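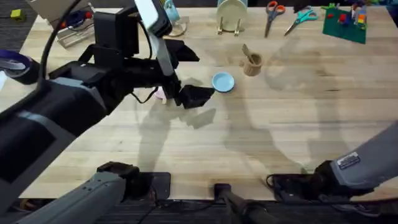
Cerham Hall kitchen and stores — monthly safety check
15 July 2026

Fire exits clear: Yes. Both doors open nicely now, and thank you to whoever moved the folding chairs!

Extinguishers in date: Yes, all good until February.

Fire blanket by the cooker: Yes, though the pull tabs are tucked up behind the box again, so do please let them hang down where a hand can find them.

Fridge at 5 degrees or below: No. It read 7 both times I looked (I did give it a good half hour with the door shut in between). I've turned the dial down a notch, so please check it again before the lunch club.

First aid box: Partly. Plenty of plasters, but we're down to the last eye wash — more on order.

Step stool: Failed. One rubber foot has gone, and it's in the locked cupboard until we find a new one.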